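Teleoperating two arms: how many demos before training?

Shona Semple
I'm teaching a two-arm setup to sort striped cards into bins by remote control. I have 80 recordings and the trained policy still stops halfway to the bin. Do I need more, or are mine bad? I record at 16 frames per second.

Gavin Skinner
More data. We ended up with 628 at Stakstead.

Heather Swanson
Before recording more, play back the ones you have and look for pauses. If you stop to think with the arm in the air, the policy learns to stop there too. I threw out nearly all of my first batch for that. Practice the move until you can do it without waiting, then record.

Halyna Hordiienko
Agree with Heather. Also change the starting layout every 3 recordings or so, or it will only learn one path.

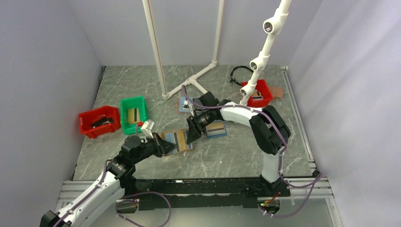

Starting layouts matter most when both arms share the work. I drive one arm at a time until the card is lifted, then bring in the second. With the two grippers nearly facing each other over one striped card, it's easy to bump them, and I delete any take where they touch. I also put cards in different spots on the floor and vary their angle.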